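Clisuso nectar sampling kit for field ecology
Jul 31, 2021
By Fitriani Hutapea

The Clisuso kit is for collecting and storing nectar from flowers visited by bats, birds and small mammals. 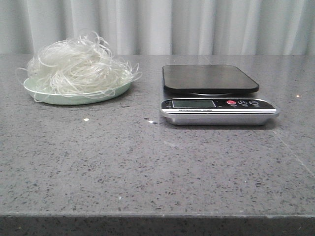
Speckled grey countertop with a white curtain behind.

Each kit holds 100 glass capillary tubes, a hand pump, flower bags in two mesh sizes and a screw-top tube rack. The tubes are marked along their length, so volume can be read at the plant. Samples meant for sugar or alcohol testing should be sealed at once and kept cold – nectar goes on fermenting in a warm bag.

The rack takes 9 sealed vials and fits the Sopacua cool box, sold separately. Refill tubes come in packs of 800 or 1000.

Afiq Pelupessy rewrote the instruction leaflet in June, and it now covers flowers that open at night. Kits bought before then can be sent the new leaflet on request.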